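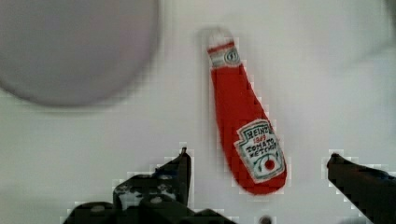 *A soft ketchup bottle and a round plate on the white play table.*

**Grastis opens its play kitchen to families**

Nov 26, 2022 – Grastis, a maker of soft play food for small children, opens today its first play kitchen, in the back part of the Clavent toy shop. Children can come with a parent and cook, serve and set the table for as long as they like. The entry is free and it is not needed to book.

The food is soft, so it can be squeezed and dropped without harm. The dishes are in quiet colors, and the food is in strong ones, so that a small child finds the food quickly. The collection was first shown to shops in September, and 2,986 pieces were ordered in that month.

"Children of two years already know what belongs on a plate," says Bronisława Szewczyk, founder of Grastis. "They put the ketchup next to everything, also next to the fruit. We did not want to correct them."
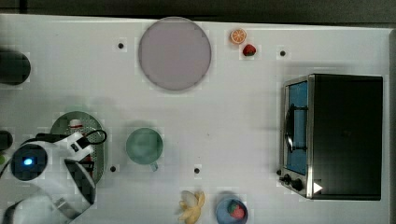 **From what age is the play kitchen suitable?**
It is made for children from 2 years, and a parent should stay near the table during the play.

On the opening day, up to 50 families will receive a small bag with one piece of play food. The bags are given at the cash desk of Clavent, one for each family. The pieces are also sold one by one or in sets.

The play kitchen stays open through the winter, in the same hours as the shop. Groups from kindergartens are welcome too – we ask only that the teacher calls the shop one day before.

Press contact: Bronisława Szewczyk, Grastis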